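The Shape Sorter Will Not Make Your Child a Genius

Somewhere in most American homes with a toddler there is a board with shapes on it. It was a gift. It has a circle, a triangle and something with too many sides, and it arrived in a box that promised a good deal more than geometry.

I have been reading those boxes. The one for the Kestevex First Shapes board says it "awakens logic, focus and confidence from 8 months." The Famwood box lists eleven developmental areas, among them "leadership." A Polák set, which costs twice as much and comes in a cotton bag, says only that it contains shapes, and I liked it at once for that.

Marwa Salem has run a toy lending library out of two rooms on Berden Street for long enough to have seen every version of this claim. She has 1,453 items on her shelves, and shape boards are the ones she buys least often. People give them to her. They come in by the bagful in January, many of them hardly touched, and again in August when families move.

"Parents borrow one and ask me what it teaches," she said. "I tell them it teaches you that a triangle doesn't go in a round hole. Then they ask what else."

I asked what else. She thought about it for a while and said, "Turning your wrist."

That's a fair answer and I have come around to it. A child who has hold of a flat piece has to rotate it until it drops, and a piece with five equal sides is forgiving in a way that a long triangle is not. The knob matters more than the shape does. Give a small hand a proper peg to pinch and it will keep at it. Give it a thin slab with no handle and it will go looking for the cat.

Color is where I get more doubtful. Nearly every plastic board on the market gives each shape its own loud color, purple for the triangle, green for the pentagon and so on. The makers call this double learning. I suspect it lets a child match the colors and skip the shapes altogether, and Salem suspects it too. She has a plain board, a gift from a retired kindergarten teacher, on which everything is the same dull tan. Kids who race through the bright ones slow right down on it. She doesn't call that research and neither will I.
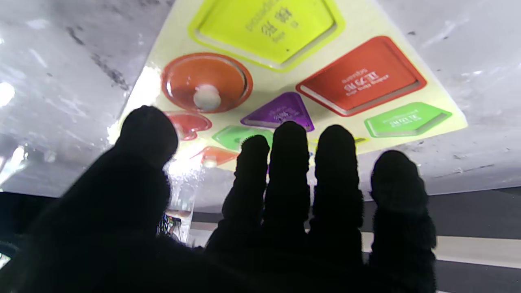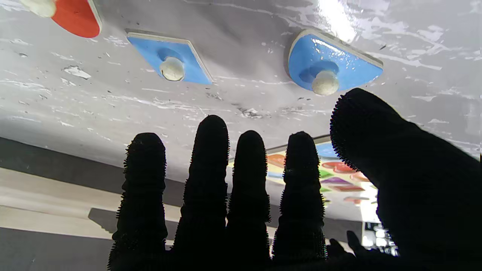 Then there is the printing. Toy companies can't leave a surface alone. They put letters on the shapes, numbers on the letters and a smiling animal on whatever is left, so that a two-year-old's puzzle carries as much text as a cereal box. The child can't read it. I assume it's there for whoever is paying.

And whoever is paying has a lot to choose from. One online store I checked had about 2,000 listings under "shape puzzle," many of them plainly the same board under different names. Prices ran from pocket change to the cost of a decent pair of shoes. I bought three and took them to a neighbor's kitchen, where her son tried out the expensive one as a tray for crackers. He was quite good at that.

Wear is the only test I trust. Salem keeps a log of loans, and her most borrowed board has gone out 400 times. It is a Famwood, as it happens, an old one from before the leadership business, with thick pieces and fat knobs. The finish is gone at the corners and one piece is a replacement cut by somebody's uncle. It still gets reserved. The newer Famwood next to it has a music button, and the library has stopped putting batteries in it.

If you have to buy one, her advice is to look at the knobs first and give each of them a hard pull in the store. Check that the pieces lift out without a fingernail. Wipe it with a damp cloth when it needs it, and keep it out of the dishwasher, which warps the thin plastic ones so badly that nothing fits again. Skip anything with more than six or seven shapes. The rest tend to end up under the couch.

Or borrow one. Most toddlers are through with it in a few weeks, and after that it sits on a shelf next to the stacking rings. Salem's loans run for a month, and the late fee is a quarter.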